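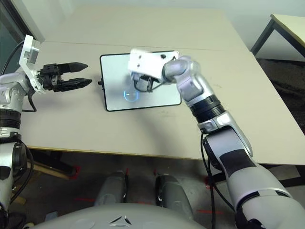 A desk with plenty of space is a good spot for drawing.

Why Does Whiteboard Marker Wipe Off?

Draw on paper with a marker and the line is there to stay. Draw on a whiteboard and you can rub it away. Both marks are made with ink, so what is different?

All marker ink has color in it, called pigment or dye, and a liquid that carries the color. When you draw, the liquid dries up into the air. The color stays behind.

Paper is made of tiny fibers with gaps between them. Ink soaks into the gaps and you can't get it back out.
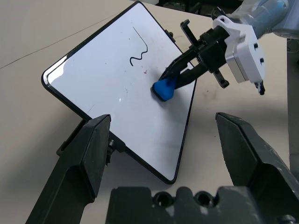 A whiteboard is very smooth, so the ink has nowhere to sink in. Dry-erase ink also has something slippery in it – often a kind of oil – that stops the color from sticking tightly. It dries as a thin film on top, and an eraser lifts it off.

Sometimes a faint mark is left behind. Old boards get tiny scratches, and color can hide in them. Ink left on for weeks is harder to clean too.

Permanent marker is made with a sticky resin that grips the board. Ask an adult for help if you use the wrong pen.
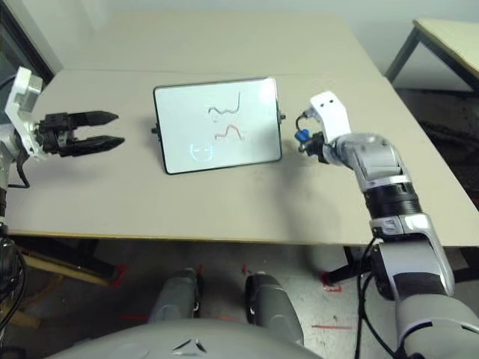
A wavy line, a zigzag and a small smiley face on a whiteboard.

Words to know
Pigment: a powder that gives ink its color.
Resin: a sticky material that helps ink hold on.

Written by Thodoris Triantafyllou
Updated 10/18/23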